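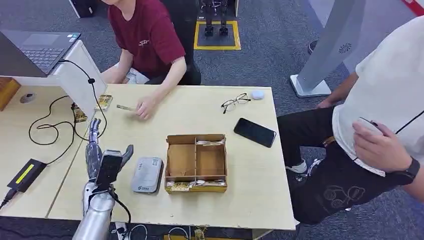 Manov Hand Kit, right or left
Starting at $1228 per hand
In stock, ships in 17 business days

Hi, I'm Rochelle Alcantara, and I run the hand side of things at Arnell. I get a lot of email from people pricing their first humanoid hand for sorting and packing small items, so I've put my usual answers on this page. Grab a coffee, I do go on a bit!

What you get for the base price
The hand, the wrist adapter, one power lead, one data lead and a bag of spare screws. The forearm is sold separately (I know, I know, everyone asks) and so is the wrist mount for a sensor or camera.

What people forget to budget for
Cables. Please budget for cables. I tell everyone to set aside $111 for longer leads and clips, and the ones who skip it write to me in November wanting them overnight. You'll also want a desk you can give up completely, plus room for a laptop and for a person sitting across from the hand to reset the parts between tries. That person's time is a real cost, and I've seen plenty of budgets with no line for it.

Test items are the cheap bit. A cardboard box with dividers and a pile of little wrapped packets will keep a new team busy for weeks. Thin, flat things are much harder to pick up than they look, so buy extra and expect to crumple a few.

One hand or two?
Start with one. If your job is mostly moving small stuff from a box to a table, one hand gets you a long way, and you can add the second later at the same price for 24 months after your first order. Bring your order number.

Will it fit my arm?
It bolts straight onto the Dogar forearm. For the Jultow you need the adapter ring, and please check which version you have before ordering, the bolt pattern changed. Send me a photo of the flange if you're not sure and I'll tell you.

Returns
Unused hands can come back within 17 days in the original foam. Fingertip pads can't be returned once they're out of the bag.

Prices checked 11 January 2025. For a written quote, use the form and put "hand kit" in the subject so it lands with me.

Add to quote | Spec sheet | Spare parts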